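# 学生公寓公共厨房的收纳与使用秩序研究

**课程项目报告**

Trenau学院 住宅与公共空间方向
项目组成员：Bogdan Bucur、Marius Costache
2021年11月

## 摘要

本项目以Clullutow学生公寓的公共厨房为对象，研究收纳条件与使用秩序之间的关系。公寓现有公共厨房2间，设备配置相近，而住户对两者的评价差别较大。项目组通过现场观察、住户访谈和布局测绘，对物品存放、台面占用、清洁责任以及标识系统进行了分析，并在其中一间厨房开展了为期5周的调整试行。

研究认为，公共厨房的混乱在较大程度上源于物品没有明确归属位置，以及归属位置与操作动线相脱离。单纯增加柜体容积，或单纯张贴管理规定，对日常行为的影响有限。报告提出以“就近、可见、可辨”为依据重新划分存放区域，并对公寓管理方的后续改造提出建议。

## 一、项目背景

### 1.1 选题缘由

公共厨房是学生公寓中使用频率较高、管理难度也较高的空间。与自习室、洗衣房相比，厨房内的活动种类多，持续时间长，物品来源复杂。住户既使用公寓提供的炉灶、水槽和冷藏设备，又携带各自的锅具、餐具和调料。公共物品与私人物品在同一台面上混放，界限模糊，由此产生的误用、遗失和清洁纠纷在公寓住户会议记录中反复出现。

Clullutow公寓位于学院北侧，与Ilie楼隔庭院相望，居住者以低年级本科生为主。公寓建成时，厨房按照家庭厨房的样式设计，柜体采用统一的封闭门板，未区分公共与私人用途。此后住户人数增加，厨房的面积和格局没有相应变化。公寓管理方曾先后采取张贴告示、限制存放时间、定期清空台面等措施。据管理方介绍，每次措施实施之初情况有所改善，学期中段又恢复原状。

项目组在选题阶段比较了多种公共空间，最终选择厨房，主要考虑到其问题具体、可观察，并且可以在不改动建筑结构的前提下进行小范围试行。

### 1.2 研究问题

本项目围绕以下问题展开：

- 现有存放方式在哪些环节与烹饪、清洗的实际顺序不一致；
- 住户如何判断一件物品属于公共用品还是个人用品；
- 存放位置的形式是否影响物品使用后的归还；
- 在有限经费内，哪些调整可以由学生公寓自行完成。

### 1.3 研究范围

项目仅涉及厨房内的存放、台面和标识，不涉及给排水、燃气、电气和排风系统。冷藏设备内部的分配问题在访谈中多次被提及，项目组将其列入讨论，但未纳入试行。有关食品安全的专业判断超出课程要求，报告中不作结论。

## 二、相关概念与参考

### 2.1 工作三角与公共厨房

住宅设计课程通常以水槽、炉灶和冰箱之间的关系说明厨房动线。该方法以单一操作者为前提，强调缩短往返距离。公共厨房的情况有所不同：多名使用者同时在场，各自处于不同的操作阶段，一人取水时，另一人可能正在翻炒或等待烤箱。若仍以单人动线为依据，将常用物品集中在炉灶旁，反而会使等候者与操作者在同一位置相互妨碍。

项目组因此将厨房划分为准备、加热、清洗和暂存四类区域，分别考察其中的物品需求。这一划分便于分析，实际使用中的边界并不固定。例如，台面靠近水槽的一段在用餐高峰前主要用于切配，在高峰之后则成为餐具晾放处。

### 2.2 存放位置的识别

存放位置的识别方式可以归纳为文字识别、颜色识别和形状识别。文字标签制作简便，但需要使用者主动阅读，且受语言能力影响。颜色识别速度较快，适用于区分类别，难以精确到单件物品。形状识别依靠容器或槽位与物品外形之间的对应，使用者无须阅读即可判断物品应当放回何处，空缺也较易被发现。

形状识别在工具箱、乐器盒和绘图仪器盒中较为常见。其不足在于适应性较差：物品一旦更换型号，原有槽位便可能不再适用。公共厨房的物品更新较频繁，因此形状识别宜限于数量少、外形稳定、经常被借用的用具。

### 2.3 责任的可见性

公共资源管理的课程讨论中常提到责任分散现象。在厨房中，这一现象表现为住户普遍认可清洁的必要性，却难以确定某一处污渍或某一件餐具应由谁处理。项目组认为，提高责任的可见性并不必然要求记录每个人的行为。只要物品的原位清晰，离开原位的状态便具有提示作用，后来的使用者也更容易完成归位。

## 三、研究方法

### 3.1 现场观察

观察在早餐、午餐和晚餐时段分别进行，由两名成员轮流承担。观察者坐于厨房入口附近的用餐桌旁，以平面草图记录台面占用位置、人员停留位置和物品移动方向。记录中不出现住户姓名，也不记录其房间信息。

观察初期，部分住户得知项目内容后会主动整理台面。为减少此种影响，项目组在正式记录之前安排了适应阶段，该阶段的草图未用于分析。

### 3.2 半结构式访谈

访谈对象包括经常做饭的住户、偶尔使用厨房的住户以及公寓管理人员。访谈提纲涵盖日常使用时间、个人物品存放习惯、对公共用品的了解程度以及遇到不便时的处理方式。访谈以谈话形式进行，不要求受访者对设施评分。

Bogdan Bucur负责住户访谈，Marius Costache负责管理人员访谈及资料整理。两人在每次访谈后交换笔记，对含义不清的部分向受访者核实。

### 3.3 布局测绘

项目组对厨房柜体、台面和主要设备进行了测量，并绘制平面图与立面图。台面进深为600毫米，与常见住宅厨房一致。吊柜下沿的高度使身材较矮的住户难以取用上层物品，上层柜格因而长期存放不常用或无人认领的物品。

### 3.4 试行调整

试行选择在靠近庭院一侧的厨房进行，另一间保持原状，以便对照。试行经费为644列伊，由课程经费支出，用于购置开放搁架、收纳盒、标签材料和清洁用品。所有调整均可拆除，不在墙面和柜体上留下永久性孔洞。

## 四、现状分析

### 4.1 台面占用

两间厨房的台面占用情况具有相似特征。水槽左侧多为待洗餐具，右侧为沥水架和已洗餐具，炉灶两侧则摆放油瓶、调料和锅盖。真正可用于切配的台面集中在转角处，而转角处同时是人员通行的瓶颈。用餐高峰时，住户往往将砧板架在水槽上方，或转移到用餐桌操作。

访谈中，多数住户将台面紧张归因于厨房面积不足。观察记录显示，面积因素之外，长期停留的物品同样占据了可观的位置。这些物品中有相当部分并非正在使用，只是使用者在结束烹饪后未将其收起。当被问及原因时，住户的回答集中于柜内已满、柜门被他人挡住、不清楚该放在哪里等。

### 4.2 封闭柜体

封闭门板使厨房外观较为整齐，但增加了查找成本。使用者需要逐一打开柜门才能确认物品位置，双手沾有水或面粉时尤为不便。柜内物品前后叠放，后排物品逐渐被遗忘。项目组在征得管理方同意后，与住户共同清理了试行厨房的柜体，清理出的物品包括重复购置的漏勺、失去配盖的容器以及往届住户遗留的烘焙模具。

封闭柜体还造成了公共用品与个人用品的混淆。柜门外的标签只注明房间号，未说明柜内是否包含公共用品。新入住者通常依靠询问室友获得相关信息，而室友的说法并不一致。有受访者表示，曾在一个学期结束时才得知自己一直使用的汤锅属于隔壁住户。

### 4.3 小型用具
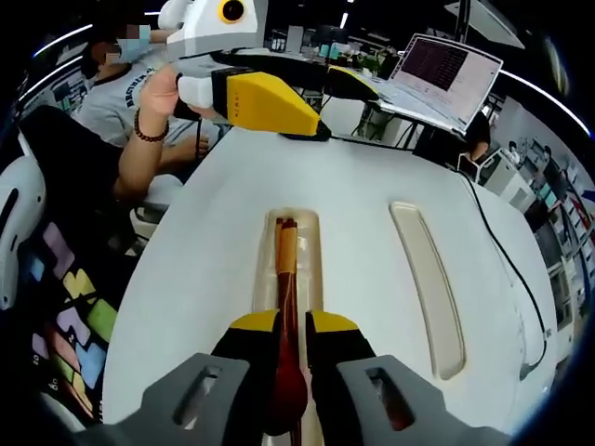

小型用具的存放是两间厨房共同的薄弱环节。搅拌、夹取、翻拌所用的用具长短不一，多数散置于抽屉或插放在杯中，取用一件时常带出另外几件。抽屉内没有分隔，细长用具容易斜卡在滑轨与前板之间，住户随后便不再使用该抽屉。项目组据此考察了按外形设置槽位的做法：带红褐色木杆的细长物件置于白色曲面上的狭长凹槽内，槽端为圆形，槽内呈浅米色，与物件的颜色有明显差异。此类对应关系对归位较为有利，深色物件处于浅色槽中时易于辨认，取走后留下的空位同样醒目。但狭长凹槽的角落是否便于擦拭，应在选用前予以检查，尤其是靠近水槽的位置。对于外形差别较大的用具，直接采用可移动隔板更为经济。

抽屉问题还与其所处位置有关。两间厨房中最宽的抽屉均设在炉灶正下方，使用炉灶者站立时，抽屉无法打开。住户为避免打扰他人，倾向于将用具放在台面上。由此可见，即便抽屉内部分隔合理，若开启条件不足，其作用仍然有限。项目组在后续方案中将常用小型用具移至准备区，炉灶下方仅保留不在烹饪过程中取用的烤盘。

### 4.4 清洗与晾放

清洗环节的主要矛盾在于晾放时间。餐具清洗后需要沥水，而沥水架容量有限，后来者只能将湿餐具叠放或移走他人的餐具。被移走的餐具通常放在用餐桌或窗台上，其所有者返回后误以为遗失。

管理方曾规定沥水架上的餐具须在当晚收回。该规定的执行依赖于管理人员巡查，而巡查时间与住户的作息并不一致。夜间学习后返回做饭的住户较多，其餐具往往留到次日。项目组认为，统一的收回时间难以适应不同作息，宜在沥水架之外设置过渡位置，使餐具在沥干后有明确去处。

### 4.5 告示与标识

试行之前，厨房墙面张贴有多种告示，内容包括禁止事项、清洁轮值、燃气安全和垃圾分类。告示的字体、纸张和语气各不相同，部分内容已经过期。新旧告示重叠，使真正涉及安全的信息不易被注意。

住户对告示的态度较为冷淡。有受访者认为，部分告示的措辞带有指责意味，读后并不清楚应当如何操作。例如，“请保持整洁”没有说明物品应存放于何处；“私人物品请勿占用公共区域”没有界定公共区域的范围。管理人员则表示，告示是其在缺少日常沟通渠道时采用的方式，许多内容系应住户投诉而增加。

### 4.6 两间厨房的差异

靠近楼梯一侧的厨房获得的评价相对较好。其面积和设备并无优势，但使用者多为同一楼层的固定住户，彼此熟悉，物品归属较易确认。靠近庭院一侧的厨房为多个楼层共用，来访者也较多，使用者之间缺少联系。项目组据此选择后者作为试行地点，并在解释结果时注意区分空间因素与人际因素。

## 五、调整方案与实施

### 5.1 方案原则

方案以就近、可见、可辨为依据。就近指物品存放于首次使用的位置附近；可见指公共用品不置于封闭门板之后；可辨指使用者能够在不询问他人的情况下区分公共用品与个人用品。

各原则之间有时存在冲突。将全部公共用品外露，有利于查找，但会增加积灰和油污。项目组的处理方式是仅外露高频用品，低频用品仍存于柜内，并在柜门外注明内容。

### 5.2 区域调整

准备区设于窗下台面。砧板改为立式存放，刀具存放方式由管理方按照公寓安全规定另行确定，项目组未作改动。切配台面前缘保持空置，不安排固定物品。

加热区保留炉灶两侧的有限台面，仅供烹饪过程中的锅盖和调料暂放。个人调料统一放入可提取的小盒，使用时整盒取出，结束后整盒带回柜内。此做法减少了逐件拿取的次数，也使遗留物品易于确认归属。

清洗区在沥水架旁增设开放搁架，作为餐具沥干后的过渡位置。搁架采用校内工坊Brelteo提供的旧架体改制，经清洁和加固后使用。搁架按楼层划分，不按房间划分，以避免格位过小。

暂存区设于入口旁，用于无人认领物品和可供他人取用的物品。两类物品分开放置，前者在学期末由管理方处理，后者住户可自行取用。

### 5.3 标识调整

项目组与管理方逐项核对墙面告示，撤下过期内容，合并重复内容。涉及燃气和消防的告示保持原有格式和位置。其余信息整理为一份使用说明，置于入口内侧，说明内容按照进入厨房、准备、加热、清洗、离开的顺序编排。

柜门标签采用统一底色，公共用品与个人用品以不同底色区分，并附简短文字。项目组曾考虑使用图标，在征求意见时发现住户对部分图标的理解不一致，例如碗形图标既可理解为餐具，也可理解为干粮储存。因此最终以文字为主。

### 5.4 住户参与

调整实施前，项目组召开了说明会，公布平面图并征集意见。住户提出的意见主要涉及宗教和饮食习惯方面的分开存放需求、过敏原的标注以及左利手使用者的操作位置。项目组根据意见为有分开存放需求的住户单独安排了柜格，并将一处原定靠右墙的砧板位置改至台面中部。

个人物品由住户自行移动，项目组不代为处理。部分住户在说明会期间不在公寓，其物品在原位保留至返回后再行调整。这一安排延长了实施时间，但避免了不必要的争议。

## 六、试行结果

### 6.1 台面状况

试行期间，准备区台面的可用状态有所改善。晚餐高峰时，在用餐桌上切配的现象减少，转角处的停留者也相应减少。炉灶两侧的变化不如预期，油瓶仍经常留在原处。住户解释称，油瓶在烹饪中多次取用，而小盒的高度不足以容纳较高的瓶身。项目组随后更换了部分收纳盒，因试行时间所限，未能充分观察更换后的情况。

### 6.2 餐具晾放

开放搁架的使用情况较好。住户在清空沥水架时，倾向于将他人餐具移至对应楼层的格位，误以为餐具遗失的情况在访谈中较少被提及。同时也出现了新的问题：搁架逐渐被用作长期存放处，格位内的餐具停留时间延长。是否需要限制搁架停留时间，住户意见不一。

### 6.3 小型用具归位

准备区抽屉增设可移动隔板后，细长用具斜卡的现象得到缓解。隔板之间的宽度需要多次调整，早期设置过窄，较宽的锅铲无法平放。部分住户习惯将用具插放在杯中，认为取用更快，因此抽屉与杯具两种存放方式在试行期间并存。项目组认为，只要公共用具的数量保持适度，两种方式可以兼容。

### 6.4 住户反馈

住户反馈总体较为积极，尤其认可告示的精简和柜门标签的统一。新入住者表示，能够在首次使用时找到汤锅和砧板。长期住户的反馈较为复杂，有人认为调整打乱了已有习惯，也有人认为开放搁架影响美观。

管理人员指出，清洁工作因台面物品减少而更易进行，但开放搁架本身增加了擦拭范围。项目组据此建议，在后续改造中选择边角较少、可整体取下的搁架。

### 6.5 与对照厨房的比较

靠近楼梯一侧的厨房在同一时期未作调整，其使用状况与此前基本一致。该厨房住户在得知试行内容后，自发重新整理了一处公共柜格，并采用了类似标签。此举说明标识方法较易推广，但也使两间厨房之间的对照不再严格。项目组在分析中保留了这一情况，未将其作为干扰排除。

## 七、讨论

### 7.1 空间措施的作用与限度

试行结果表明，改变存放位置能够影响部分日常行为，尤其是归位和清空台面等步骤少、判断简单的行为。对于深度清洁炉灶、清理冷藏设备等耗时较长的工作，空间措施的作用不明显，仍需依靠轮值安排和住户协商。

此外，调整效果与项目组在场之间的关系难以完全排除。住户可能由于试行受到关注而更加注意自身行为。若要判断调整能否持续，应在项目结束后再次观察，而课程周期不允许项目组完成此项工作。

### 7.2 公共用品的规模

访谈中有住户建议增加公共锅具，以减少个人携带。项目组对此持谨慎态度。公共锅具增加后，存放空间和清洁责任也随之增加，损坏后的更换费用需要有明确来源。较为可行的做法是先确定使用频率较高的基本用品，稳定其存放位置，再根据需求逐步补充。

### 7.3 研究不足

本研究的观察时段集中于工作日，对周末集中烹饪的情况了解不足。访谈对象由自愿报名产生，关心厨房秩序的住户可能更愿意参与，较少使用厨房者的意见未必得到充分反映。测绘与观察均由同一项目组完成，缺少独立核对。

经费和时间限制也影响了方案内容。部分改进依靠旧物改制实现，其耐久性未经检验。冷藏设备分配问题未进入试行，而该问题在住户投诉中占有重要位置。

## 八、建议

项目组向公寓管理方提出以下建议：

1. 保留试行厨房的区域划分，并在学期结束时由管理方与住户共同复核。
2. 炉灶下方抽屉不再存放烹饪过程中需要取用的物品。
3. 购置新的收纳用品前，先测量较高瓶身和较宽锅铲的尺寸，避免容器与物品不相适应。
4. 将开放搁架的擦拭纳入日常清洁范围，并优先选用可整体取下的搁架。
5. 厨房使用说明由管理方统一更新，涉及安全的告示独立设置，不与其他信息混排。
6. 在新生入住说明中加入厨房存放方式的介绍，由现有住户带领熟悉公共用品的位置。
7. 就冷藏设备的分配另行组织讨论，在形成一致意见后再确定是否改造。

若后续课程小组继续本课题，可优先考察周末使用情况以及过渡搁架的停留时间。试行厨房的平面图、标签样式和观察记录模板已移交课程资料室，原始访谈笔记按照课程要求不对外提供。

## 九、分工与致谢

Bogdan Bucur承担住户访谈、说明会组织及报告第二至第四部分的撰写；Marius Costache承担布局测绘、管理人员访谈、材料采购及报告第五至第八部分的撰写。观察与试行实施由两名成员共同完成。

项目组感谢Clullutow公寓住户和管理人员的配合，感谢Brelteo工坊提供旧架体及改制场地。报告内容由项目组负责，不代表公寓管理方的意见。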